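Re: [narneo-users] Grasp planner prefers inside of mug
From: Indrek Mets
Date: April 2025

Omid Ansari wrote:
> We run Narneo with the default cost weights, and for mugs the planner
> almost always returns a grasp with the fingers inside the opening.
> I set handle_bonus to 5 and nothing changed. Is the bonus ignored,
> or do I misunderstand the units?

Hello Omid,

The bonus is not ignored, but it comes too late. The sampler first makes 100 candidates, then the collision filter removes some of them, and only the rest receive a cost. If no handle candidate passes the filter, the bonus has nothing to work on.

I loaded our kitchen cabinet world yesterday and asked for a grasp on the white mug, with the bowl left of it and the handle to the right. With seed 29 I get the same kind of result as you, fingers straight down into the opening:

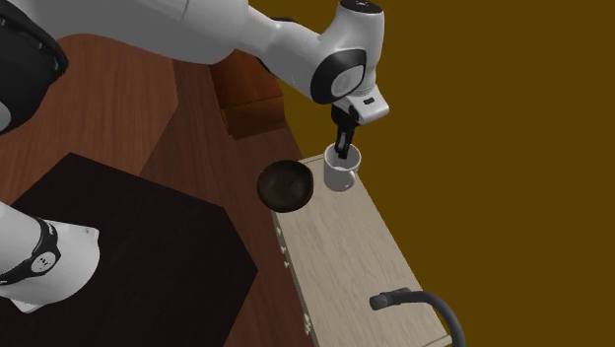

What I would try, in this order

1. Set log_rejected to true and look at which candidates are lost. In my run every handle candidate was rejected for contact between the hand and the cabinet top. The collision shape of the hand is a convex hull, so it is larger than the real one.

2. Change hand_padding from 5 mm to 2 mm. After this I had handle grasps in the list, and your bonus had an effect. Please do not go to zero, the trajectory step uses the same value.

3. If you still see only inside grasps, check the mug mesh. The decomposition must keep the opening and also the hole of the handle. Hayley Bickerstaff had a mesh in August where the handle was closed like a plate, and the sampler found no place for a finger.

About the units: handle_bonus is subtracted from the cost directly, it is not a weight. The documentation page says "weight" and this is wrong. I will send a correction to Natanael.

One question from my side - do you call the planner through the Mostus bridge or from Python? The bridge has its own copy of the padding parameter and it does not read your file.

Best regards,
Indrek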